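Brannigan Bench Cell - picking and clearing for small kit rooms

Reading time: 5 min

We use cookies to remember your basket and to see which pages get read. Carry on browsing and we'll take that as a yes. Manage settings

Short version first. One arm, one slatted table, open-fronted bins along the edge. It picks light, floppy, awkward things and puts them where you want them. It doesn't need a cage the size of a van. It does need somebody who knows what should be in the bins, and that's the bit most buyers forget to plan for.

Made for kit rooms, training stores, clinics that pack their own trays, anybody moving small sealed items from bin to bin all day. Not for pallets. Not for glass. Please don't ring us about pallets.

What the job is

Masks, syringes in their packets, bits of cloth. Sounds easy. Cloth is the worst of the lot - never the same shape twice, no edge to grab, slides off if you come in too high. A person does it without looking. The arm has to look, every time, then come down open and close on whatever is there.

So there's a small camera on the hand and a sensor bar up on the beam behind. Two views. The hand camera does the close work, the bar sees the whole table. Arm is a Franka Emika, we don't make it, we build the cell and write the Ultance software that runs on top.

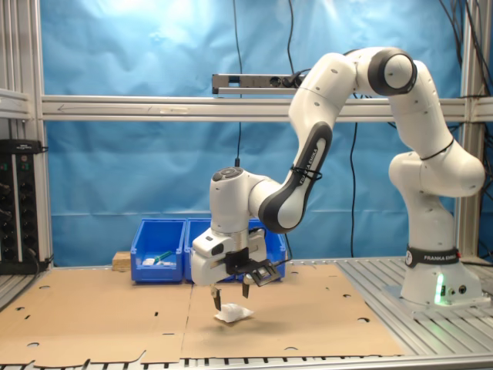 Fingers open over a crumpled cloth, cardboard work surface.

Card on the table is cheap and it's staying cheap. Flatten a box, lay it down, swap it when it gets tatty. We tried a rubber mat, the fingers dragged on it. We tried bare table, small packets dropped in the slots. Card wins. You'll have plenty.

What changes for your people

Asked for more than anything else so here it is in full.

Skitmont put a cell in their kit room in November. Huia Hapeta runs that room and was not keen. Her list of worries went: who gets moved, who gets blamed when a tray is short, who has to stay late when it stops. Fair list. We now send it to every new customer before the quote.

What happened there. Nobody was let go, that was agreed in writing before the cell was unpacked. Two packers went onto checking and restocking. Picking was the part that hurt wrists, and there's much less of it by hand now. Checking is quieter work but it's more tiring in the head, and Huia told us that plainly so we're telling you. Her team swap over every 30 minutes. They settled on that themselves after trying an hour and hating it.

Darnell Ridgeway packed by hand for years and is now the one who teaches the arm new items. He isn't an engineer. He puts the item down, moves the hand to it with the buttons on the wrist, saves the grip, does it again with the item turned round. 20 goes for a boxed item. Cloth wants a lot more, and a fresh crumple each time. His grips are better than ours, we've copied a few into the standard set (with his say-so, and he gets paid for them).

What got worse - the chat. Four people round a table talk, two people and an arm don't so much. Skitmont moved the checking bench round so both checkers face each other. Small thing, worth doing on day one. There's a drawing in the install pack.

Setting up the bins

Open front, facing out, so your people can reach in from the floor side and the arm can come in from the top. Keep one kind of thing per bin if you can manage it. Mixed bins work but they're slower, and long thin packets leaning on the wall are the ones that get missed.

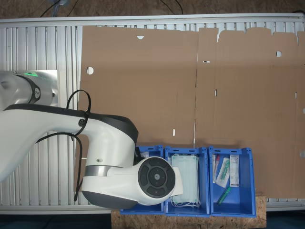 Fill to below the rim and no higher. Overfull bins are the most common call we get, by miles. If the hand can't get down between the top item and the wall it will stop and ask, which is right, but it'll stop and ask all afternoon and your team will start to hate it. Corinne Whitlock on our support desk has a one-page sheet on filling, ask for it, stick it on the wall.

Soft packs go in flat. Loops and straps tucked under where you can. Don't spend ages on it.

Stopping and sharing the space

Stop button within reach of each person, not each side of the table. We fit as many as you have people. Arm slows when a hand comes over the line and halts if it stays there. Anyone can stop it and nobody has to say why - we ask customers to put that in their own rules, in those words. At Hostitz they left it out and for a month people waited for a supervisor to press it. They've since added it.

Sort out who clears a stop. Has to be someone on shift. Not a phone number.

What you get

Arm, base plate, slatted table, frame and beam. Hand with two fingers, spare pair of fingers. Hand camera and sensor bar. Blue bins, extra ones on request. Ultance with 17 ready-made grips. Two days on site with Cường Tô, who does all our installs, one day for the kit and one for your team. The second day is not optional and we wont knock it off the price.

Not included: backdrop sheet (any plain one will do, ours is blue), power to the table, the card.

Cost

Rental is £1,388 a month, service and updates in. Minimum term six months. Purchase price by quote, depends on frame and how many stop buttons.

Before you order

Talk to the people who do the picking now. Get them to the demo, not just the manager. Kyrylo Nechyporuk takes the demo bookings and will ask you how many packers are coming, if the answer is none he'll probaly suggest another date. Bring your own items, the more annoying the better. Sealed please, nothing used.

Lead time is six weeks at the moment, longer if you want the wide table.

Get our newsletter. One email a month, new grips and service dates. Unsubscribe any time.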